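Clulutham House Residents' Meeting — April minutes

Hello all. I said I'd take the minutes again, so you get my version of the evening, with my usual apologies to anyone who wanted them short. We met in the downstairs lounge at 7 p.m. and I've put things in the order we talked about them, which wasn't quite the order on the agenda. Shout if I've got something wrong and I'll fix it before the next one.

Last month's minutes

Agreed, with one change. I had written that the bike rack was going by the east door and it's the west door. Sorry! The rack has been ordered and should go in before the end of the month.

Furnishing the guest room

This took up most of the evening, and I don't think any of us minded, as it's a lot more fun than gutters. For people who missed March: the small room at the end of the ground floor hall is going to be a guest room that any apartment can book for family and friends. The walls are painted, the terrazzo floor has been cleaned (it came up beautifully, all those little speckles you couldn't see under the old rug), and the bed frame is coming from Devmont. What we still had to settle was the bedside furniture, the lamp, the curtains and who washes the sheets.

We started with the nightstand. It came to us secondhand from the Burnik sale, and the question was whether to keep it, fix it up or send it on and buy new. Quite a few people hadn't seen it up close, so we all trooped down the hall for a look and then came back and argued about it in comfort.
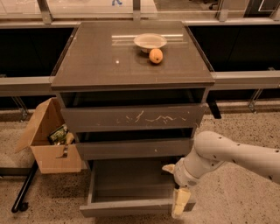 Item 3: the Burnik nightstand, bottom drawer open.

The case for keeping it is pretty simple. Three drawers is generous for one guest, the bottom one pulls out a long way, and the glass on top means a wet cup or a piece of fruit can sit there without anyone fussing over rings. Several of us liked the dark gray too. It goes with the floor, and it won't show every fingerprint the way a white one would. I was firmly in this camp, so read the rest of the section with that in mind.

The case against is mostly the front of the top drawer. The scuffs run right across the middle in pale squiggles, and once you've spotted them you do keep looking at them. One neighbor felt that guests would think we'd given them the cast-offs. Another said that guests are getting a room for next to nothing and can live with a scratch! We went back and forth on that for quite a while.

There was also a complaint that the top two drawers don't sit shut. I offered to take them out and have a look at the runners, and I was told very kindly that I said the same thing about the mailroom cabinet. Fair enough. I'll have a helper this time.

We had prices to compare. The new one in the Devmont catalog is $200 with delivery, and it has just two drawers. Touching up the gray paint and buying new felt pads for the feet comes to $56. After that the vote was quick: keep it, repaint the top drawer front, leave the glass where it is. If the paint match is terrible we'll do all three fronts so at least they're terrible together.

A couple of smaller things came out of the same conversation. The bowl stays on the nightstand. People liked the idea of leaving a bit of fruit for whoever is arriving, and the apartment that made the booking will look after that. Nothing fancy, whatever is in season. The bottom drawer is to be left empty for guests' clothes. The top drawer will hold the Wi-Fi card, a flashlight and the sheet about trash days. Somebody suggested the middle drawer for spare towels, but most of us thought they'd get squashed, so towels go on the closet shelf and the middle drawer can have the extra blanket cover and a phone charger.

The lamp was less cheerful. We have two offered and neither has a shade. I'd like the taller one, but it needs to leave enough room on the glass for a book and a cup next to the bowl, so we're going to try both in place before we choose. Curtains were put off until somebody measures the window (me again, I think).

Sheets: the apartment that books the room washes the sheets and makes the bed for the next people. We did talk about paying the Sarkar laundry to do it, and the general feeling was maybe later, if the room turns out to be busy.

Money

The furnishing fund stood at $670 at the start of the evening. The paint and pads come out of that, and the lamp shade will too once we know which lamp. There was a short discussion about a charge for guests. We didn't settle on an amount — some people want it free for the first few months to see how it goes — and it's back on the agenda for May.

Hallway and stairs

The bulb on the second landing is out again. Please don't leave strollers at the foot of the stairs, even just for a minute, because one minute has been known to last a weekend. The loose tread by the mailboxes has been reported.

Any other business

The recycling bins have been swapped around, so check the label before you tip anything in. The herb pots in the yard are for everyone, and the mint badly needs cutting back, so help yourselves, please. I also asked about a key hook for the guest room and got a yes, on condition that it goes inside the lounge and not out in the hall.

To do before next time

Take out the top and middle drawers and check the runners — me, plus a helper
Buy gray paint and felt pads, and keep the receipt
Try both lamps on the nightstand
Measure the guest room window
Type up the sheet for the top drawer
Put up the key hook in the lounge

We finished at 8:40 p.m. and a few of us stayed on to finish the lemon cake. The May meeting will be in the lounge at 7 p.m. as usual, and I'll put the agenda up on the board the week before.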